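Student Conduct Reporting Grant — Progress Report to the Pellix Fund
Thu 30 July
Prepared by Trudy Ashby, Doolan Unified

The reporting period opened in May with the revised incident form in use at both middle schools. The form replaces the 2018 version, which had no field for bias-related conduct at athletic events. Staff filed 248 reports in the period. Six were referred to the district office, and two of those remain open pending family interviews led by Hemi Henare.
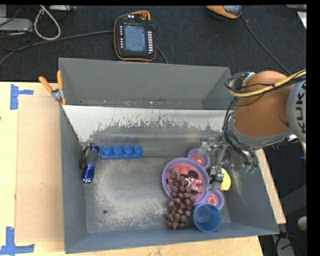

Training for coaches and game-day supervisors is on schedule. Declan Gilchrist ran the sessions for fall sports, and nearly all head coaches have completed the module. Remaining spending under this line is for supervisor kits: clipboard, report pads, whistle, and a flashlight with a wrist strap, like the blue one in the metal bin, for evening games. Unspent kit funds will carry over to winter sports.

Translation of the family notice is behind. The first draft used terms that did not match board policy — Elsie Faulkner has returned it with corrections. We request approval to move the translation deadline to the end of the next period. No change to the total award is requested.

Open items: data-sharing agreement with Brandis High; signature from Tegan Sheehan on the revised budget sheet.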